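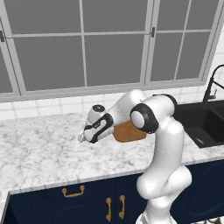

Prostareck Institute | Medicines Access and Patent Law Unit

How to prepare a third-party observation on a pharmaceutical patent application

Third-party observations allow a person or organisation outside the proceedings to put prior art before the examiner while an application is pending. The steps below apply to applications handled by offices that accept observations without a fee. Check the local rules first, as some offices set a deadline and a few accept filings only through a registered agent.

1. Confirm the status of the application
Search the office's public register by application number. Record the filing date, the earliest priority date and the current stage. If the patent has already been granted, stop here and use the opposition guide instead.

2. Obtain the current claims
Download the latest amended set. The claims as published are often out of date. In the Skovex matter our first draft addressed a claim to the crystalline salt that the applicant had withdrawn in December, and the draft had to be rewritten.

3. Fix the relevant date for each claim
Claims in one application may have different priority dates. Compare each claim with the priority document. A dosage range added after the first filing normally takes the later date, which widens the prior art available against it.

4. Search
Run the compound name, the registry number and the structure separately. The structure search for Skovex returned 1,365 documents. Limiting by date left 569, and reading abstracts left 73 for full review. Save the search strings with the results.

5. Prepare a claim chart
Use one row per claim feature. In the second column give the document, page and line where the feature is disclosed. Quote the passage exactly. Do not combine documents in a novelty chart; combinations belong in the section on inventive step.

6. Draft the statement
Keep it under 4,000 words. State the ground, cite the provision and refer to the chart. Leave out prices, treatment numbers and public health arguments. Examiners have no power to consider them at this stage, and they can be used later in a licence request.

7. File and record
Attach a copy of every cited document, with translations where the office requires them. Note whether the office permits anonymous filing. The Prellville desk keeps the filing receipts.

The observer does not become a party and may receive no reply. Check the register monthly for the examiner's next report.

Template chart and cover letter: see Forms, section C.
Page maintained by L. Siliņa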